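Can Okden's old cannery site carry 200 homes?
3/19/24

The planning lead at Wurer has a rendering of the Okden waterfront on the wall behind her desk. It shows kayaks, string lights and a great many trees. The trees, she admits, are drawn at the size they might reach in 40 years.

"People like to see it finished," she says. I tell her I would like to see it in its tenth year, with the saplings staked and half the storefronts still papered over. She laughs and says the client didn't order that one.

The client is Kristiansen, which bought the cannery land and wants to put 200 homes on it, along with a public dock and a strip of shops. Wurer handles the master plan, the drainage and the permits. The first application went in last February and came back with 10 pages of comments, most of them on stormwater.

"That's a normal number of pages," she says. Is it? "For a site with this history, yes."

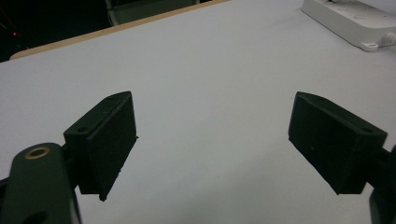
The history is what bothers the neighbors. Jutside, the last project of this kind on the river, was also promised a public dock. The dock got built, then a gate went up at the end of it, and the gate has a keypad. I ask why anyone in Okden should expect better.

"Because the easement gets recorded before the first permit is pulled," she says. "At Jutside it was left for later." She won't say whether Kristiansen has signed off on that order of events. "We've recommended it."

She is on firmer ground with the water. The plan sets every building 100 feet back from the bank and gives the low end of the site over to a retention pond, and she can explain the grading without once looking at her notes. I believed most of it. I was less sure about the traffic study, which counted cars on a weekday in winter, when half the town's rentals are dark.

"We could run it again in July," she says. Will you? "If the county asks for it."

The county hasn't asked. The revised plans are due back there next month, with the same rendering on the cover.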